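桌面机械臂实验室操作规范的整理与试行
课程项目报告 第四组

一、项目的由来

我们小组这学期的题目是给Herneo实验室写一份机械臂抓取实验的操作规范。实验室以前有两份文件，一份是设备公司Cluvix给的安装手册，一份是上一届同学留下的注意事项，只有2页。手册讲的是接线和急停，注意事项讲的是值日和关灯，两份都没有说一次实验开始以前桌子应该是什么样子。所以每个人的做法不一样，数据放在一起就很难比较。

二、我们的方法

首先我们读了实验室的运行记录，总共2,275条，时间到十二月为止。记录里写“重做”的有95条。我们把这95条的备注一条一条看过，再按原因分开。最多的原因是物品位置没有写清楚，其次是反光让识别结果不稳定，第三是开始的时候夹爪停得太低。还有几条备注只写了“不行”，我们没有办法分类，就放在附录里。

然后我们参考了Nepia课程平台上的安全讲义，写成第一稿，一共12条规则。 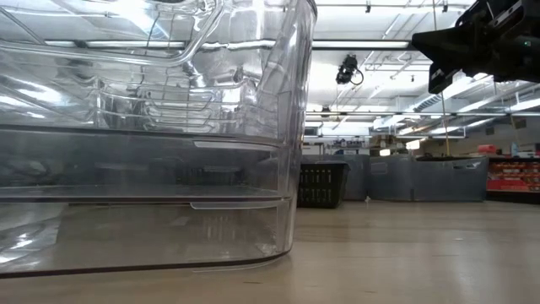 规则的第三条到第六条都是关于开始状态的，我们讨论这一部分用的时间最长。第三条规定，夹爪在开始的时候必须高于桌上最高的物品，或者和物品在水平方向分开，并且不接触任何东西。第四条规定，桌面上只放本次实验需要的物品。第五条是关于透明物品的。像左边这个透明塑料箱，壁上有一条一条灯管的白色反光，透过箱壁还能模糊看到后面的房间，所以我们要求用透明容器时，必须在记录里写“透明”，并且写明天花板的灯开了哪几组。第六条规定背景。货架、篮子这类东西可以留在后面，但是在同一批实验里不能移动。有一位组员觉得应该用白布把背景全部挡住，我们最后没有采用，这个意见写在第五节。

三、试行

试行安排在星期四下午，请另外两个小组按照第一稿做实验，我们只在旁边看，不解释。这样做可以知道文字本身清楚不清楚。结果第四条引起的问题最多：有同学问，标定板算不算“需要的物品”？我们改成“本次实验记录表上列出的物品”，这样就没有争论了。第九条要求两个人都确认急停按钮可以按到，可是一个人做实验的时候没有办法执行，现在改为一个人确认并签名。

四、和记录软件的配合

实验室用Mirkon填写记录。软件里没有“灯光”这一栏，我们暂时写在备注里，格式统一为“灯：组号”。如果以后能增加一栏，检查会更方便。

五、还没有解决的问题

1. 夹爪的高度现在靠眼睛判断，没有具体数值。
2. 用布挡住背景的做法没有做过对比实验。
3. 规则只考虑了一台机械臂，两台同时工作的情况要另外写。

第二稿已经贴在实验室门口，旁边留了一张白纸，同学们有意见可以直接写在上面。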